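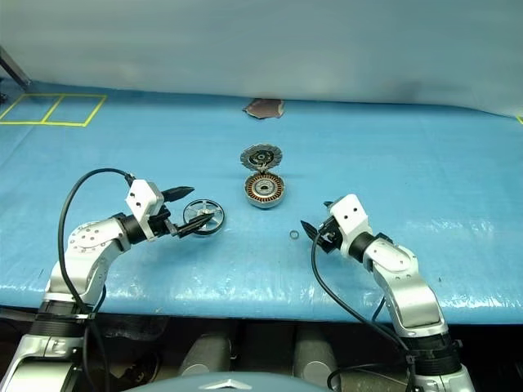 Lultik motor teardown – what does 41% mean?

paludness_pete
Paper says pretraining on 3,000 teardown demos gets 41% on unseen motors. Baseline is 18. Colour me thrilled.

torquewench
More than double, you grump.

paludness_pete
Over 3 seeds. My toaster has better error bars.

Đạt Vương
Second author – fair. Most failures are the small ring, and we score a dropped ring as a total loss.

torquewench
So partial credit would help?

Đạt Vương
It's in the appendix.

paludness_pete
Where favourable numbers go to retire. Still not sold.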